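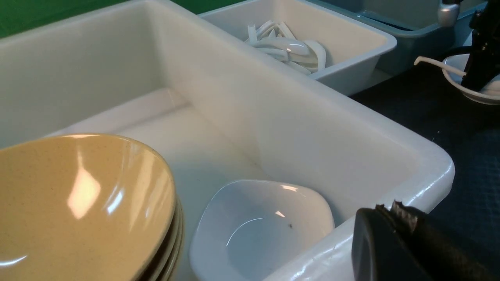

Speckled bowls in tan, a square white bowl and a tray of white utensils at the Eichhorn tableware library in Namau.

Eichhorn opens its tableware library in Namau

NAMAU, Fri 25 September – Planning a birthday, a block party or a big family dinner? Starting today, people in Namau and neighboring Flurusach can borrow the dishes for it from Eichhorn, the neighborhood kitchen on the Namau side of the bridge, and they won't pay a cent for the loan.

The new tableware library holds 1311 pieces, from soup bowls and serving bins to spoons and ladles. It grew out of a collection drive that began in February, when 44 households cleared out their cabinets and brought in whatever they could spare. Plenty of it came in matching stacks, and we were thrilled!

"I thought we'd get chipped mugs, and then people showed up with whole sets, all wrapped in newspaper," said Hannelore Kröger, who runs the kitchen at Eichhorn. "There's a speckled pattern I've already borrowed twice for my own table. I love it."

Bowls are the largest group, with 288 on the shelves at opening. They are sorted by shape and color, so a borrower who wants everything to match can have that, and a borrower who likes a mix can go down the row and pick. Utensils are kept in trays, and large bins are available for carrying an order home and bringing it back.

Loans run for 4 days. Dishes can be returned rinsed; the Eichhorn kitchen does the full wash before they go back on the shelf. Orders for more than one table should be placed a week ahead.

The shelving and the sorting room were paid for by Bevorum, the Flurusach housing cooperative, whose members used to rent plates from out of town for their summer dinners.

"Our courtyard dinner is already booked in," said Gion Egger of Bevorum. "We're having barley soup, and we're going to need a lot of bowls."

The library is open whenever the Eichhorn kitchen is open. Requests and press questions can be left at the front counter.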